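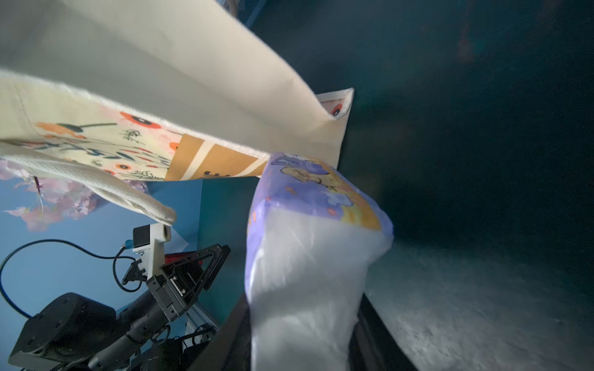 A cream tote bag with a poppy-style print and a soft plastic-wrapped pack at the Zornuncombe packing session.

Families with new babies in Zornuncombe and Bistilstead can now pick up a free bag of basics from the village hall, after a local group widened a scheme that began with one shelf in a church porch.

The Zhuravel group is giving out cloth tote bags filled with everyday items such as nappies, wipes, muslin squares and a small towel. Anyone with a child under two can ask for one, and no letter from a doctor or health visitor is needed.

Orysia Maksymiv, who runs the group, said demand had grown over the winter. Parents had been asking for things one at a time, she said, and were often embarrassed to come back a second time in the same week.

"If it all goes in one bag, you come once and you go home with it on your shoulder," she said. "It looks like shopping. People told us that mattered to them."

The first 60 bags were packed over two evenings in the hall's back room. The group hopes to give out around 500 by July, depending on what is donated.

The group chose cloth bags after trying cardboard boxes last year. The boxes were cheap but awkward to carry on the bus, and several split in the rain between the hall and the stop on Mill Road. A tote can be hung on the handle of a pushchair and used again afterwards.

The bags themselves come from several places. Some were bought plain, others were handed in by residents who had more than they could use, and the group has asked for more with long handles and a wide opening. Bags that are a little worn at the seams are still welcome, but they should be washed first.

Packing has been simple to organise, according to Hanna Bondarchuk, who looks after the stock. Soft packs go in upright along one side, with folded cloths next to them and anything small on top. Bottles of baby wash are now given out separately - two leaked in the early bags and spoiled the towels.

"The big packs are the awkward ones," she said. "You have to hold the bag open with one hand and push with the other. Once that is in, the rest takes no time."

Nappies are sorted by size before the bags are filled, and each bag has a paper tag tied on at the door with the size written on it. Sizes four and five run out fastest. The group is short of both, and has plenty of newborn packs left.

Soledad Paredes, from Bistilstead, collected a bag for her ten-month-old son. She said she had been buying nappies in small packs from the corner shop, where they cost more.

"I had expected to fill in a form," she said. "They asked me what size he was and that was it."

Stokus, the household goods shop on Bistilstead High Street, has put a collection basket by its tills. Shoppers can leave unopened packs there during normal opening hours. Opened packs can be accepted at the hall only, and only if the contents are still clean and dry.

Collections are in the back room of Zornuncombe village hall, from 3 pm on the first and third Tuesdays of the month.

Parents who cannot get to the hall can leave a message at the Stokus counter and a bag will be dropped off, within 10 miles of the village.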